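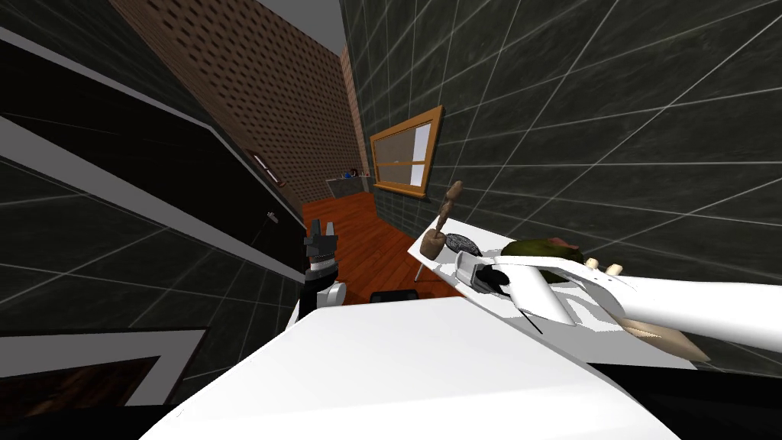 **Replacement roof vent seals for Pluneter motorhomes**

July 3, 2023 – Dekis has released a revised roof vent seal, part 1148, for Pluneter motorhomes. It replaces part 900, which hardened at the corners. The new seal is 11 mm wide and fits the existing channel. Clean off the old sealant before fitting. Ah-rin Son of Dekis said the first 500 seals will ship from Oltunholm, with further stock due in October. The lid and hinge are unchanged.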